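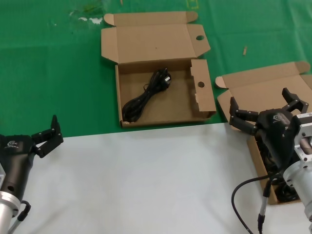
## Ranger les câbles, suite

Novembre 2021

J'avais promis de revenir sur la question des câbles. Dans le billet de mai, je m'étais arrêté au tri : ce qu'on garde, ce qu'on donne, ce qui part à la déchetterie. Restait à ranger ce qui avait été gardé, et c'est resté longtemps dans un sac de courses derrière la porte du bureau.

J'ai choisi des boîtes en carton. Carton ondulé brun, couvercle qui se rabat, des languettes arrondies aux coins et un trou rond dans certains rabats. Le trou est pratique pour tirer la boîte d'une étagère avec un doigt. Le carton s'abîme un peu autour à force, j'en ai déjà une dont le bord s'est déchiré au-dessus du trou. Ça n'empêche pas de s'en servir.

J'ai longtemps utilisé des bacs en plastique transparent. On voit ce qu'il y a dedans, c'est leur avantage, mais on y met tout et on ne trie plus. Les miens étaient trop profonds. Pour retrouver un cordon au fond, il fallait vider le bac sur la table. Une boîte peu profonde oblige à mettre les choses à plat, ou presque.

### La table

La nappe verte est une vieille nappe, elle a des plis que je n'ai jamais réussi à faire partir et quelques marques. Je mets un drap blanc devant, du côté où l'on travaille. Sur le blanc, on retrouve facilement une petite vis ou un bout d'attache. Sur le vert, tout disparaît, surtout le soir avec la lampe.

### Enrouler

Pour un cordon d'alimentation noir ordinaire, je fais des boucles assez larges, de la longueur de la boîte, et je pose la fiche par-dessus. Je ne serre pas. Pendant des années, j'ai enroulé les câbles autour de la main et du coude, comme mon père le faisait avec les rallonges du garage, et ils gardaient tous une torsion dont on ne se débarrassait plus.

Henk Vanhove, qui a fait de la sonorisation, m'a appris à alterner : une boucle dans un sens, la suivante retournée. Le câble se déroule ensuite sans nœud. Il m'a fallu plusieurs soirées pour prendre le geste. Sur un cordon court, la différence est faible et je ne m'en donne plus la peine. Sur une rallonge de jardin, elle est très nette.

Je n'utilise plus d'élastiques. Ils sèchent, ils collent à la gaine et ils finissent par casser au fond de la boîte. J'ai essayé les attaches en fil de fer gainé qu'on trouve dans les emballages, elles conviennent pour les câbles fins. Pour les gros, j'ai acheté un rouleau de bande autoagrippante de 2 cm de large chez Lauritsen, à couper soi-même. Quand le cordon est seul dans sa boîte, je ne mets rien du tout. La boîte suffit à le tenir.

### Un cordon par boîte, ou plusieurs

C'est là que j'ai hésité. Au départ, je voulais une boîte par type de câble : alimentation, réseau, audio, vidéo, chargeurs. Ça paraît logique et ça marche mal. La boîte des alimentations déborde, celle de l'audio contient un seul câble, et les chargeurs ne vont avec rien.

Je range maintenant par appareil quand je sais à quoi sert le cordon. Celui de l'imprimante est avec les papiers de l'imprimante. Celui du vieil écran Trositz est dans la boîte du vieil écran Trositz, à la cave. Le reste va dans des boîtes communes, avec une limite que je me suis fixée : si je dois appuyer sur le couvercle pour fermer, j'ouvre une autre boîte ou je me sépare de quelque chose.

Aicha Hegazy m'a écrit après le billet de mai pour me dire qu'elle ne garde qu'un exemplaire de chaque cordon courant et donne tous les autres. Je n'y arrive pas. J'en garde un d'avance, parfois deux. J'ai quand même donné un gros paquet de câbles USB à l'atelier de réparation de la rue Drodanley, qui les a pris sans discuter.

### Les étiquettes

J'écris au feutre directement sur le petit côté de la boîte, celui qu'on voit quand elle est sur l'étagère. J'avais essayé les étiquettes autocollantes. Elles se décollent du carton brun au bout de quelques mois, surtout au sous-sol.

Ce que j'écris tient en une ligne :

- le type de fiche, avec mes mots à moi (« fiche trèfle », « fiche en 8 ») ;
- l'appareil, si je le connais ;
- la longueur, pour les câbles longs seulement.

Je notais aussi la date du rangement. Je ne l'ai jamais relue une seule fois, donc j'ai arrêté.

Pour les blocs d'alimentation, c'est différent. J'écris la tension sur un morceau de ruban de masquage collé sur le bloc lui-même. Les inscriptions d'origine sont en gris sur noir et je n'arrive plus à les lire sans loupe. J'ai grillé un petit routeur comme ça il y a quelques années, avec un bloc qui entrait parfaitement dans la prise.

### Avant de fermer

Je passe chaque cordon entre deux doigts, débranché bien sûr, sur toute la longueur. On sent tout de suite une gaine pincée ou fendue. Je regarde les broches de la fiche et l'endroit où le câble entre dans la fiche, qui est presque toujours celui qui lâche en premier. J'en ai écarté 3 cette fois-ci. L'un d'eux servait encore la semaine dernière, derrière le lave-linge, et je n'étais pas très fier.

Un coup de chiffon à peine humide sur la gaine, jamais sur la fiche, et on laisse sécher avant de mettre en boîte.

### Où elles vont

Les boîtes sont sur l'étagère basse du couloir, sous les chaussures d'hiver. L'étagère fait 700 mm de large, ce qui ne tombe pas juste avec mes boîtes et laisse un vide au bout. J'y ai glissé la multiprise. Emiliano Cervantes me conseille de les mettre debout, comme des livres. J'ai essayé : les couvercles s'ouvrent et les câbles descendent tous du même côté. Je les ai remises à plat.

Il reste le tiroir de la cuisine, avec les chargeurs de téléphone de toute la famille. Je n'y ai pas touché. Il faudrait que tout le monde soit là le même soir pour dire ce qui est à qui, et ce ne sera pas avant les vacances.

Si quelqu'un sait à quel appareil correspond un bloc Fosuvstead avec une fiche ronde à 13 broches, qu'il m'écrive. Je l'ai mis de côté sur le bureau.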